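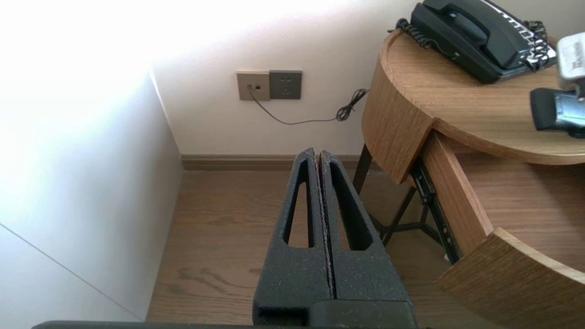
How often should an oiled wood floor be re-oiled?

Once a year is enough for most rooms in a house. A hallway or kitchen may need it twice, and a spare bedroom can go for several years. Test the floor before you decide.

The test

Put a teaspoon of water on the boards in a spot that gets walked on, such as just inside a door. Leave it for 3 minutes, then wipe it up. If the water sat on top in a bead and left no mark, the finish is still good. If the wood went dark under it, that area is ready for oil. Test a few spots, because floors wear unevenly. The strip between a door and a sofa can be bare when the corners are fine.

This only applies to oiled floors. Lacquer and polyurethane form a film, and oil will sit on top of them and stay sticky. If you don't know which one you have, scratch a hidden spot lightly with a coin. A film tends to flake or show a white line.

What you need

Floor oil made for interior wood
A white pad on a pole, or a hand pad for small rooms
Lint-free cotton cloths
Wood soap
Two buckets
A metal can with a lid, half full of water

Cleaning

Move everything out, including rugs. Vacuum twice, the second time along the joints. Wash with wood soap in one bucket and rinse the mop in the other. Use as little water as you can. Then leave the floor overnight. In our house in Kemeys I once started after lunch on a floor washed that morning, and the oil dried cloudy along the north wall. I had to sand that strip and do it over.

Rough patches can be sanded by hand with 150 grit, always along the grain. Vacuum again afterward.

Oiling

Open the windows. Stir the can well, since the solids settle. Start at the wall farthest from the door and work in strips of three boards, full length, so you never stop in the middle of a board.

Pour out a small puddle and spread it with the pad until the wood looks evenly damp. Wait 15 minutes. Dull spots have soaked up their oil, so give them a little more. At 45 minutes wipe off everything left on the surface with dry cloths. Run your hand over it. It should feel almost dry. Most failed jobs come from skipping this part – the extra oil never hardens and picks up every bit of dirt.

A worn floor may take a second, thinner coat the next day. A floor that only needed its yearly coat won't.

The cloths

Oily cloths can heat up and catch fire on their own. Put them in the can of water as you finish with each one and close the lid. Don't leave them in a pile or in the kitchen trash, even for an hour.

Drying

You can walk on the floor in socks after 24 hours. Furniture can go back after two days if you lift it. Keep rugs and wet mops off for a week. In cold or damp weather add a few days to all of this. I do ours in May, when the windows can stay open overnight.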